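Womport project, working group on two-arm handling
Minutes of the progress meeting, June 26, 2022
Held at the Undovwood site, with the Lumanlan group joining by phone

1. Minutes of the last meeting
Agreed, with one change. Under item 4, "training runs" should read "test runs".

2. Matters arising
The spare gripper pads have come. The shared drive is still slow from the Lumanlan side and this is carried forward.

3. Bagging task: results so far
The task is to put folded clothes into a clear zip-seal vacuum bag using both arms. The group compared two ways of training the policy. Method A learns from whole demonstrations from start to finish. Method B learns from the same demonstrations cut into short stages, with a separate check that decides when one stage has ended.

Each method was given 33 test runs. Method A finished 17 and Method B finished 29. A run counts as finished when all the clothes are inside and the bag lies flat. Closing the seal is not scored at present.

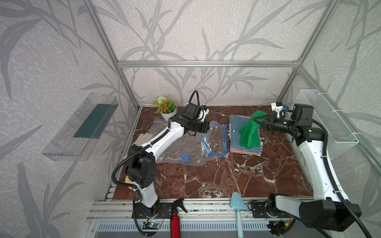

Bagging cell: right gripper holding the green cloth, left gripper over the bag.

Most of the Method A failures came at the bag mouth, where the left arm let go too early. All 4 Method B failures were put down to the stage check reading a fold in the plastic as the edge of the bag. Lumanlan asked whether the two methods had been given the same starting layouts. They had, in the same order.

It was noted that the cell has been left with other things in it on purpose, so that the policy does not learn from a bare table. The group agreed to keep this for the next round and to list the items in the method section.

4. Handling clear plastic
There was a longer discussion on whether wrist views alone are enough to find the bag opening. Tidenora's depth readings drop out over the plastic, and their group would like to try without depth. Undovwood prefers to keep it until there are figures for both. Agreed to run both on Method B only.

The state with striped and green cloth inside the bag and a folded striped shirt beside it will be used as one of the fixed starting points. 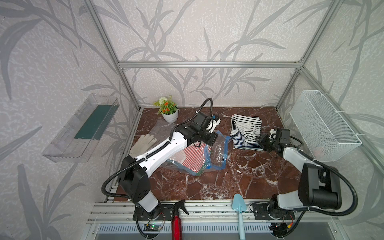 5. Write-up
Undovwood to draft the method section and Lumanlan the results table. The failures are to be given by stage as well as in total. Tidenora asked for the scoring rule to appear before the figures. Agreed.

6. Actions
Undovwood: send the run logs to both groups.
Lumanlan: recheck the stage labels on the failed runs.
Tidenora: set up the no-depth comparison.

7. Next meeting
September, at Lumanlan. Date to be fixed by email.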